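Laundry Room Guidance for Residents

Skurbridge Residential Services
Household Tips Series, prepared by Olga Casado

The following guidance applies to all households using in-unit laundry equipment in the Skurbridge buildings. It covers sorting, detergent, stain treatment, drying and the routine care of machines. Residents who use the shared laundry on the ground floor should also consult the notice posted there.

Sorting

Separate laundry by color first and by weight second. Towels and jeans should not be washed with light shirts, as heavy items twist around lighter ones and pull the seams. New dark garments should be washed alone for the first two cycles. Close zippers, fasten hooks, and empty every pocket. Coins and hairpins are the most frequent cause of blocked drain pumps in our buildings, and the cost of removing them is charged to the household.

Loading

A full drum should leave enough space for an open hand above the clothes. Large single items, such as a bath mat or a bedspread, should be balanced with two or three towels so that the machine can spin evenly. If the machine stops before the final spin, redistribute the load and select the spin cycle again.

Detergent

Most residents use more detergent than is needed. For a normal load in a front-loading machine, 50 milliliters of standard liquid detergent is sufficient. Heavily soiled work clothing may require up to 100 milliliters. Excess detergent leaves a film on fabric and inside the drum, and over time this film produces a sour odor. Use only products marked as suitable for high-efficiency machines. Powder should be stored in a closed container, away from damp walls.
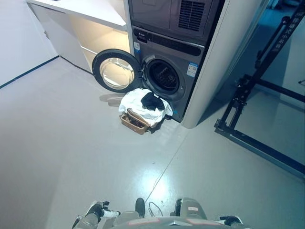
Fabric softener should not be used on towels, athletic wear or microfiber cloths. Residents who find their towels stiff may add half a cup of white vinegar to the softener compartment once a month. Vinegar must never be combined with bleach.

Stains

Treat stains before washing and check them again before drying. Heat sets many stains permanently.

Coffee and tea: rinse from the back of the fabric with cold water, then apply a small amount of dish soap.
Grease: cover with cornstarch, wait 14 minutes, brush off and wash in the warmest water the label allows.
Blood: soak in cold water only.
Ink: blot with rubbing alcohol on a white cloth, after testing an inside seam.
Grass: apply liquid detergent directly and work it in with a soft brush.

Care of the Washer

Wipe the door seal with a dry cloth at the end of each laundry day, including the fold at the bottom, where lint and small objects collect. Leave the door ajar when the machine is not in use, provided that there are no small children or pets in the home. The detergent drawer should be removed and rinsed in warm water every month.

Run one empty hot cycle each month. The drain filter should be cleaned every three months -- more often in homes with pets. Place a shallow tray and a towel on the floor before opening it.

Care of the Dryer

Clean the lint screen after every load. If water beads on the surface of the screen, it is coated with residue and should be washed with dish soap and a soft brush, then dried fully before it is replaced. Vents must remain uncovered. Do not dry items that have been in contact with cooking oil, solvents or paint, even after washing.

Knitwear should be dried flat on a towel. Shirts may be taken out slightly damp and placed on hangers, which reduces ironing considerably.

Quiet Hours and Repairs

Machines should not be started after 9 p.m. in the Mateos and Closum buildings, where bedrooms adjoin the laundry closets. Repair requests should be addressed to Emiliano Tejada at the Flavbridge office, with the unit number, the model of the machine and any error code displayed. Residents should not move or separate stacked machines under any circumstances. Visits are scheduled between 8 a.m. and 4 p.m. The office is closed for the last week of December, and during that period only leaks will be attended to.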